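Prerodholm Residents' Association
Minutes of the ordinary meeting, 2023-05-23

Present: 11 members, the chair and the secretary. Two apologies received. Minutes of the last meeting were agreed after the word "enthusiastic" was struck from item 4.

1. Communal kitchen

The room stays on the booking list at the present rate.
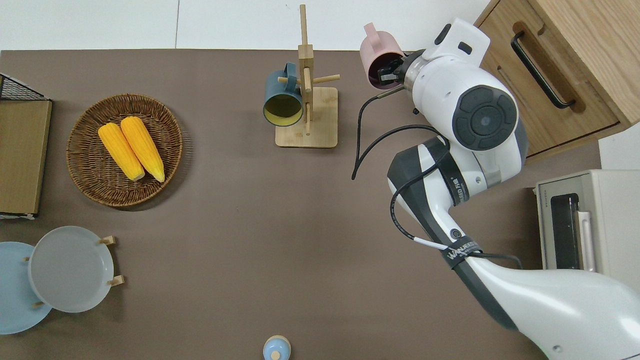
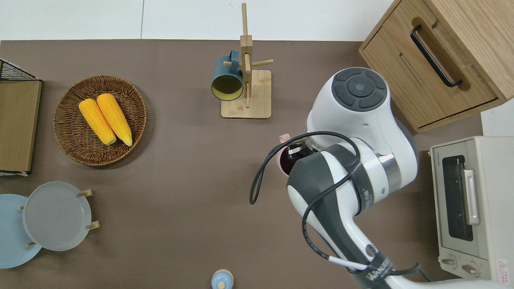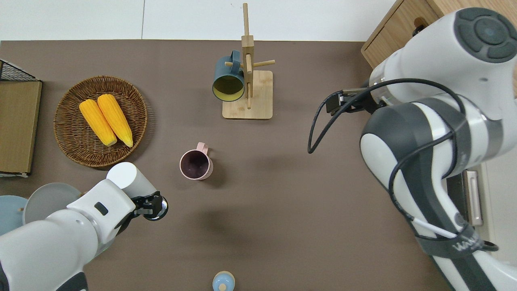
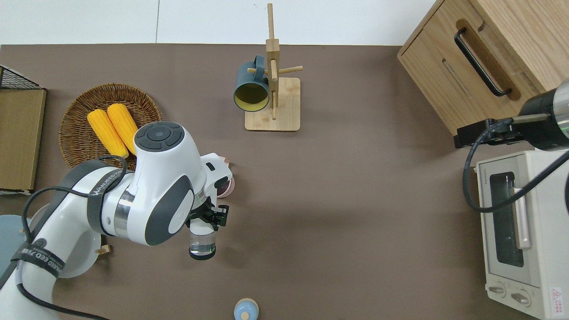
All four: the brown table.

A member asked again why a booking has to be made a week ahead. The chair said it was in the rules. The member said she had read the rules and could not find it. Secretary to look.

2. Bus service

Fomard has written to say that the 86 will be "re-timed to better reflect demand" from June. The letter gives 1436 passenger journeys for the last quarter but does not say where they were counted. Several members doubted that anyone had stood at the Mill Lane stop at all. The last evening bus goes under the new timetable, a fact found on page three.

It was noted that the same firm promised a shelter two years ago and that we have had a drawing of one. Agreed to ask for the figures stop by stop, and to ask in writing.

3. Drainage on the lower path

Stasiv quoted £521 to clear the gully and £241 for a survey beforehand. The meeting could not see what a survey would add — the water is where it always is. The firm's note says the survey is "strongly advised", and it is also the firm selling it. Clearing approved, survey refused, seven to three with one abstention.

4. Pekel app

A proposal to move all notices to the Pekel app was put for the third time. It is free for the first year. Asked what it costs after that, the proposer did not know. Asked what was wrong with the noticeboard, the proposer said the glass sticks. Agreed to oil the hinge and leave the app until a price is given.

5. Any other business

The hedge by the garages is over the pavement again. Letter to go to the owner, the previous one having had no reply.

Meeting closed at 8.50 pm. Next meeting in June, date to be fixed.

Shares 3 | Comments 0

Recent items
Lower path: where the water sits
Bus timetable changes, full letter
Noticeboard key, how to borrow it
Accounts to the end of March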